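Shop > Kits > Kitchen Table Kit > Questions

December, by Charoen Jitpraphai

I get a lot of mail about the Fosari kitchen kit, so I've put my answers in one place. I run the bookings, and I also do most of the setup, so ask away!

What do I get for my money?
The rental comes with an arm, the wrist camera, a drilled tabletop and a tub of 28 props (plates, bowls, pretend food and so on). It's $1,479 for 2 weeks.

What does it look like when it's working?
Pretty much like this – a plate, dishes, a ketchup bottle and a lot of cable. 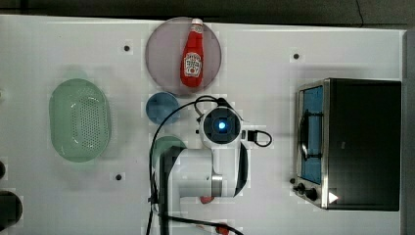
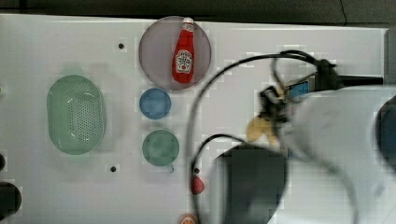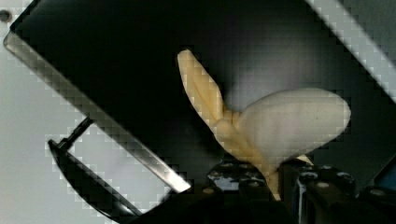 The last one is the wrist camera's view, with the gripper closed on a prop.

SKAVHAM, December

Can it hold odd shapes?
Most of them, yes. Lumpy things are my favorite test, and I'd start with those before you try anything flat. Thin lids still give me trouble.

Do I need to know how to code?
Nope! You can steer it by hand with the Zustby controller and save up to 40 moves. If you do code, there's a plain text guide in the box.

Can I use my own dishes?
Sure, but go for plastic first. I've swept up enough china.

What if I want to keep it?
Write to me before your rental ends and I'll take half the fee off the price.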